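Fudard Wood Floor Care: Frequently Asked Questions

Last updated 29/05/2026

How soon can I walk on a newly finished floor?

Socks are fine after one day. Shoes and furniture can go back after 4 days. Wait two weeks before you put down a rug, and keep pets off for the first night at least.

How often should I clean it?

Sweep or vacuum once a week with the brush bar turned off. Damp mop once a month, or more often in an entry or kitchen. The mop should leave a thin film that dries within a minute or two. If water pools, wring it out and go over the spot again.

Which cleaner should I use?

Pralix Floor Wash is the one we ship with every order. Mix one capful to a bucket of warm water. Do not use vinegar, ammonia, oil soap or anything with wax in it. Wax leaves a layer that a new coat of finish will not stick to, and it has to be stripped before we can do any work.

Can I use a steam mop?

No. Steam gets into the joints and lifts the finish. Steam damage is not covered by the warranty.

What should I do about a spill?

Wipe it up with a dry cloth, then a damp one, then dry again. Keep cans, jars and open containers upright when you carry them across the room, and put a tray under anything that drips. Dried paint or candle wax can be lifted with a plastic scraper once it is hard.
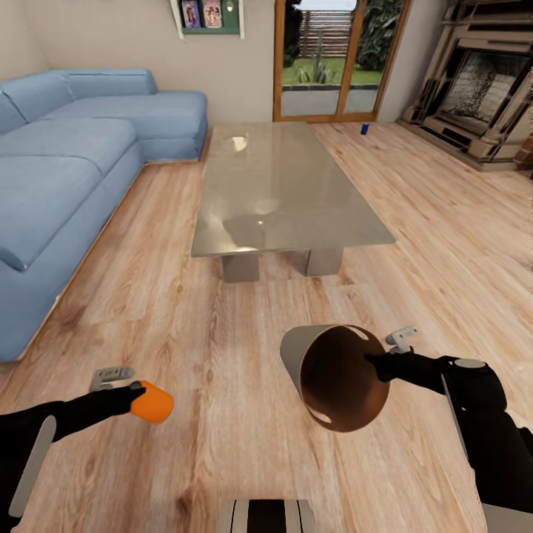
Living room with a light wood-plank floor.

Will a light floor show more dirt than a dark one?

Usually less. Dust and pet hair stand out more on dark boards. Light boards show black heel marks, which come off with a dry microfiber cloth or a clean tennis ball.

Why are there gaps between my boards in winter?

Wood shrinks when the air is dry. Small gaps in the heating season are normal and most of them close by May. If a gap stays open through the summer, send us a photo.

How much does one can of finish cover?

One gallon of Dadlow Satin covers up to 400 square feet in a single coat. Most rooms need two coats. Allow a little extra for closets.

Can I return unused product?

Yes, within 30 days, if the seal is not broken. Tinted products cannot be returned.

Where can I pick up an order?

At our Rizk Road counter, Monday through Saturday. Bring your order number. For questions not answered on this page, call the main line and ask for extension 2272.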